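A conta que fica fora da proposta

Na proposta comercial, automatizar a desmontagem de computadores parece simples. A Treltavmont, que recicla equipamento de escritório, pediu preço à Petham e recebeu um número redondo: 473 mil reais pela célula Primer, com retorno prometido em 48 meses.

Prometido por quem vende, convém lembrar. O braço e a garra vêm cotados com detalhe. Já os suportes para as peças, feitos sob medida, aparecem numa linha vaga de "acessórios" — e é ali que o orçamento costuma inchar.

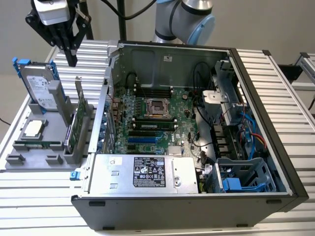 Gabinete Dell aberto sobre a bancada; à esquerda, o suporte com disco, placa de expansão, processador e memória.

Cada família de gabinete pode exigir outro suporte e outra programação. A proposta inclui 2 modelos. O galpão da Treltavmont recebe uns 10 por mês, e a diferença será cobrada à parte.

A Abbasi, concorrente menor, oferece aluguel com cláusula de saída. Sai mais caro por mês, mas permite medir a produção antes de assinar a compra. Eu pediria isso por escrito, com os suportes incluídos e o tempo de troca entre modelos declarado em contrato.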